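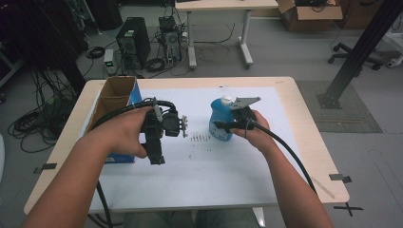

Tekstead will change how it collects household cleaning products in March, the town council decided. Residents can no longer leave half-full bottles next to the glass containers on Ulloa Street. They should bring them to the depot in Hulell, which will stay open until 7 p.m. on two evenings each week.

The council says 1,573 homes are affected by the change. Last year the depot received products from only 47 of them.

"People are not lazy, they just did not know where to go," said Trinidad Figueroa, who is responsible for waste at the council. "Many of them poured the rest into the sink, and this is a problem for our water plant."
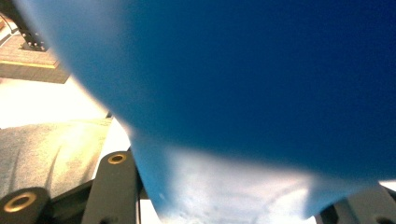 Blue material in close view.

The transport will be done by Flernier, a company from the region, under a contract of 2 years. Bottles must be closed and must have their original label. Paint and motor oil are not included and stay with the old service. 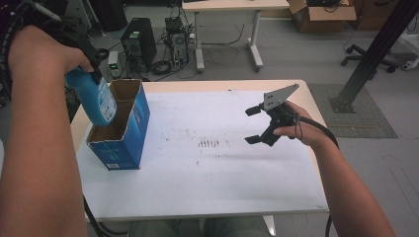

Shops can also take part. Until now 19 have agreed to accept closed bottles from their customers, and the list will hang at the town hall. Figueroa said that the council will look at the results after the summer and then decide about a third evening.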